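商用清洁与场地维护设备 / 租赁与上门服务

Skedness 地面养护设备租赁及上门服务说明

Skedness 面向办公楼宇、学校、诊所、仓储场地及物业管理单位,提供地面养护设备的短期租赁、长期租赁与上门作业服务。本页说明设备的适用范围、主要配置、租赁方式、交付流程以及双方责任,供采购、行政与后勤部门在提交报价申请前参考。如贵单位已有明确的作业面积与时间安排,可直接查阅本页后部的“报价申请”一节。

一、产品概述

现行租赁目录以 Edov 系列手推式洗地机为主,另配 Dudás 系列单盘抛光机与吸水机。Edov 系列适用于瓷砖、水磨石、环氧地坪、PVC 卷材及经过密封处理的混凝土地面,不适用于未封闭的木地板、天然大理石蜡面以及地毯。Dudás 系列单盘机可在更换盘刷后用于起蜡、打磨与抛光,适合面积较小、边角较多或需要局部翻新的区域。

两个系列均可单独租用,也可组合租用。对于首次接触机械化清洁的单位,我们建议先以一周为期试租一台 Edov 标准型,待操作人员熟悉加水、排污、充电等日常步骤后,再确定长期方案。试租期间的租金在转为长期合同后可全额抵扣首期费用。

二、主要配置

Edov 标准型,清水箱容量 50 升,刷盘宽度适合一般走廊与教室门洞,单次充满电可连续作业 4 小时。机身前部设有防撞轮,后部刮水条可徒手拆卸,无须使用工具。控制面板设有水量、刷盘启停与吸水三组开关,标识为中文。

Edov 加宽型,清水箱容量 80 升,适用于仓储通道、地下车库与体育场馆。该型号自重较大,转场时须使用坡道或货梯,不得由人力抬运上下楼梯。申请租用加宽型的单位,应在报价表中注明货梯的门宽与额定载重。

Dudás 单盘机,随机附带硬刷、软刷与针座各一件,电源线长 12 米。操作人员应经过现场培训方可使用。因单盘机启动时存在侧向牵引,未经培训的人员擅自操作所造成的地面或设施损坏,由承租方承担。

所有设备出库前均完成电池检测、刷盘磨损检查、污水箱消毒与刮水条更换。检查记录随机交付,由收货人签字后双方各留一份。记录中列明的既有划痕与磨损不计入归还时的损耗评估。

三、耗材与清洁剂

租金包含首套刷盘与刮水条,不含清洁剂、百洁垫及滤芯。承租方可自行采购清洁剂,但须满足低泡、中性或弱碱性的要求。含氯漂白剂、强酸除垢剂及含有研磨颗粒的膏体不得加入清水箱。因使用不合规清洁剂导致水泵、密封圈或管路损坏的,维修费用按实际更换的部件结算。

如希望由我方统一供应耗材,可在合同中加选耗材月结服务。该服务按实际领用数量结算,不设最低消费。耗材随定期巡检一并送达,急需时亦可到 Dilham 服务站自提。自提时请出示合同编号,并由合同登记的联系人或其书面授权人领取。 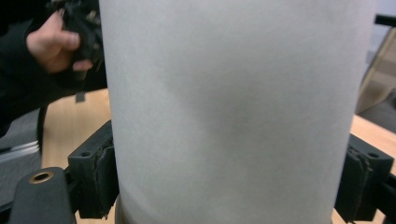 选择月结服务的单位,每月末将收到一份领用明细。对明细有疑问的,应在收到后的下一个结算日前以书面形式提出,逾期视为确认。未拆封且外包装完好的耗材可以退回,退回部分在下期账单中冲减。已拆封的清洁剂出于安全考虑不予退换。

四、租赁方式

短期租赁按日或按周计费,适用于开业保洁、工程收尾、学期前整理等集中作业。按日租用的设备应于当日闭站前归还,或预约次日上午由我方上门取回。按周租用的,租期自设备送达并签收之时起算,节假日不另行扣减。

长期租赁以季度为最短租期,可按年续签。长期合同包含定期巡检、易损件更换与备用机调配。设备发生故障且无法在现场修复时,我方将安排同等规格的备用机,备用机使用期间不另收租金。原机修复后,以原机换回,合同条款不变。

需要上门作业的单位,可选择由我方人员携带设备到场施工。上门作业按面积与地面状况计价,报价前须进行现场查看。现场查看不收费用,亦不构成签约义务。星期日可安排作业,但须提前预约,并由贵单位指派一名人员到场开门、确认水电接口及验收。

五、交付与现场条件

设备送达前一个工作日,我方将以电话方式与登记联系人确认时间。为保证交接顺利,请贵单位提前准备以下条件:

1. 可停放货车的装卸位置,以及通往存放地点的平整通道;
2. 带有接地保护的充电插座,插座附近不得堆放易燃物品;
3. 供水龙头与污水排放口,污水不得排入雨水管道;
4. 干燥、通风且可上锁的存放空间。

交接时,技术人员将演示加水、作业、排污、清洗滤网与充电的完整过程,并由操作人员在场独立完成一遍。培训时长已计入交付服务,不另计费。操作人员更换后需要再次培训的,长期合同客户可向服务站预约,短期租赁客户按单次上门标准收费。

六、日常保养责任

承租方应在每次作业结束后排空污水箱,以清水冲洗箱体,并将箱盖打开晾干。刮水条与滤网应在每班作业后清理。刷盘不用时应从机身取下,避免长时间受压变形。电池应在电量指示灯转为黄色时及时充电,不得在电量耗尽状态下存放过夜。

我方负责电机、水泵、控制器与电池的检修。承租方不得自行拆开电控部分,亦不得委托第三方维修。设备出现异响、漏水、冒烟或焦味时,应立即停机、切断电源并致电服务站。报修时请提供机身铭牌上的编号、故障出现的时间以及所用清洁剂的名称,以便技术人员备齐零件。

七、押金与损耗

短期租赁须缴纳押金,具体金额以报价单所列为准。设备归还并完成检查后,押金按原付款渠道退回。刷盘、刮水条的正常磨损不作扣除。箱体开裂、把手断裂、电源线破损、铭牌遗失等情形,按报价单所附部件价目扣除,并向承租方出具书面说明。

长期合同客户经资信审核后可免缴押金。公立学校与社区医疗机构可提交主管单位出具的证明,以代替资信材料。

八、服务范围

Dilham 服务站负责本地区的设备仓储、检修与调配,城区及周边各镇均可送达。服务范围以外的单位亦可提交申请,我方将根据路程另行核算运输费用,并在报价单中单独列出。运输费用一经确认,不因燃料价格变动而调整。

九、报价申请

请填写报价申请表并提交下列信息:单位名称、联系人及电话、电子邮箱、作业地址、地面材质、作业面积、期望的起租时间,以及是否需要操作培训。有现场平面图的单位可一并附上。材料齐备后,服务代表将与贵单位联系,就机型选择与租期安排提出书面建议。

报价单自出具之日起一个月内有效。有效期内贵单位可要求变更机型或租期一次,变更后的报价沿用原有效期。确认报价后,双方签署租赁合同,合同签署并收到首期款项后安排出库。

本地区商务事务由客户服务主管 Capucine Caron 负责。涉及多处场地联合租赁、年度框架采购或招标文件应答的,请在申请表备注栏中写明,申请将直接转交客户服务主管办理。

十、其他说明

本页所列配置以出库时的实际型号为准。如因零部件更新需要调整规格,我方将在签约前书面告知。设备所有权始终归 Skedness 所有,承租方不得转租、抵押或移至合同登记地址以外使用。确需变更使用地点的,应事先取得服务站的书面同意。

分享 12 | 评论 4

联系我们 | 报价申请 | 租赁条款 | © Skedness 版权所有 | 返回顶部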